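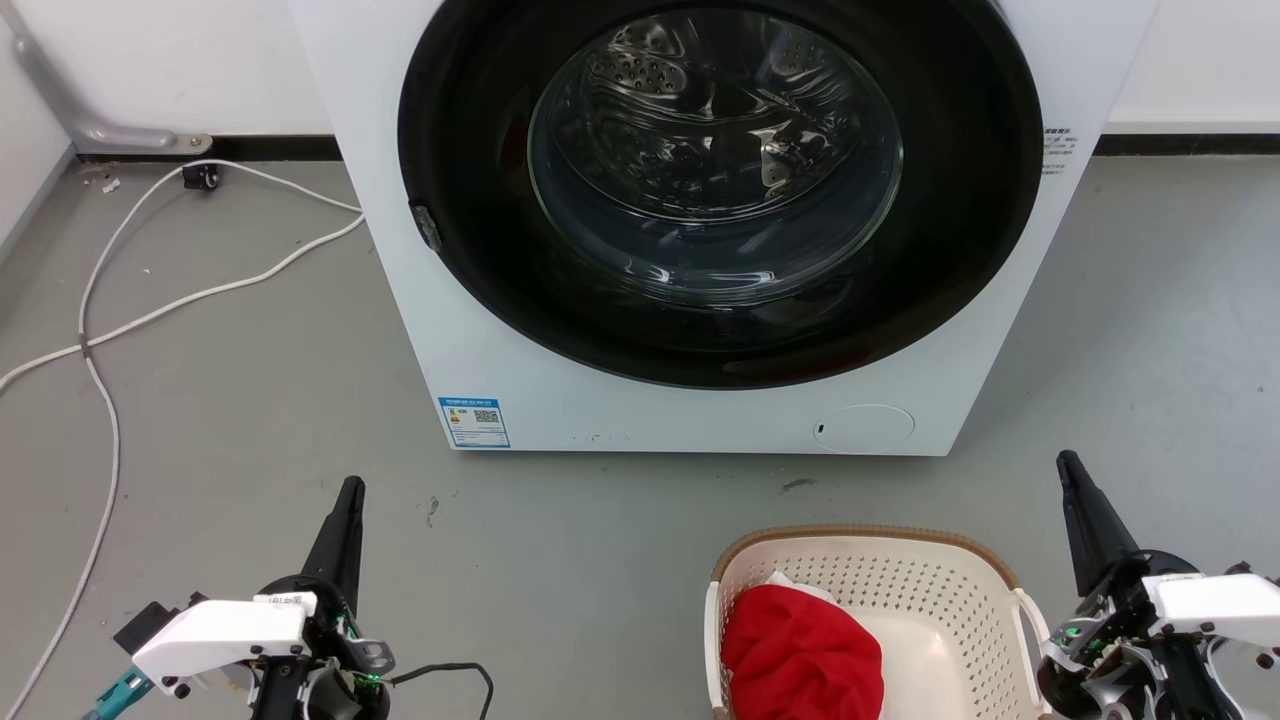 Lohnt es sich, bei einem ETF-Sparplan die Rate zu erhöhen, wenn die Kurse gerade fallen?

Lalit Rastogi
Kommt drauf an, wie lange du das Geld liegen lassen kannst. Ich spare seit 14 Jahren und hab im Mai von 80 auf 100 Euro erhöht - aber erst, als mein Notgroschen auf dem Tagesgeld voll war. Den perfekten Zeitpunkt erwischst du eh nicht, und wenn du die Rate in fünf Monaten wieder senken musst, ist das auch kein Drama!

Radonjić813
Ich würd alles verkaufen und abwarten. Hab ich auch so gemacht.

Etus
@Radonjić813 und wann steigst du wieder ein?? Ich lass meinen einfach laufen.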